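# Skinbridge students teach a simulated robot to tidy the kitchen

A team of six students at Skinbridge Community College spent the spring term working on a robot that puts kitchen tools away, and so far it has never touched a real kitchen. All of its practice happens in simulation, on the computers in the college's second-floor lab.

The project is part of the robotics elective taught by Shahab Mazandarani, who started the class three years ago. Students pick one household job at the beginning of the term and stay with it until May. Earlier groups chose folding towels and sorting mail. This group chose utensils.

"They wanted something with odd shapes," Mazandarani said. "A mug is fairly forgiving. A thin, flat thing lying on a flat surface is hard to get hold of."

The students built their kitchens from a shared library of 3D models, then changed the layout and the placement of the tools from one run to the next. They logged 194 practice runs before spring break. In each one a student steers the arm by hand with a controller while the software records the movements, and the recordings are later used to train the arm to do the job without help.

Team lead Sadia Hashmi, a second-year student, said the early runs were slow. Most of the trouble came from picking things up at an angle — the gripper would close on one side of a handle and push it away.

"We changed the approach so the wrist turns first and then comes down," Hashmi said. "That took us nine tries to get right, and then we had to go back and redo a lot of the old recordings."

The team calls its program Notard, a name left over from an early folder on the lab server. It runs on two desktop computers bought with a grant from the Mkhize Fund, a local education charity. Each run is limited to 20 minutes of lab time, including setup, so that other classes can use the machines.

The students will show their work at the regional student robotics meet in Lester in May. Teams there are judged on a written report, a live demonstration and a short talk. Skinbridge has entered twice before and placed fourth last year.

The demonstration will use a kitchen layout that the judges choose on the day. Visitors will be able to watch the robot's view on a screen beside the team's table — the same camera view the students use when they practice.

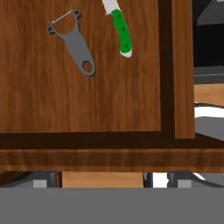
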